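Matilde Lobo had been sorting her aunt's kitchen drawers since breakfast, and she would have been done by noon if every spoon in the place hadn't wanted to tell her a story. The jar lids went quickly, and so did the string. Then she came to the cream-colored thing — a wide, shallow plastic basin narrowing to a stem — and she sat right down on the step stool.

"It's a rest for the soup ladle," said Imre, who had come up from downstairs for coffee and stayed.

"It was never for soup," said Matilde. "She kept her rings in it when she made bread."

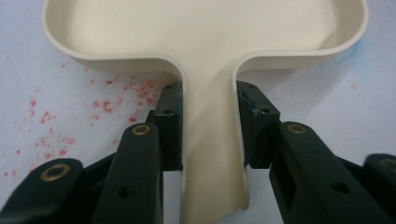 Imre allowed that it might do for rings, if a person had small rings, and he poured himself another cup. Matilde put it in the box marked April, with the good tablecloth, and opened the next drawer.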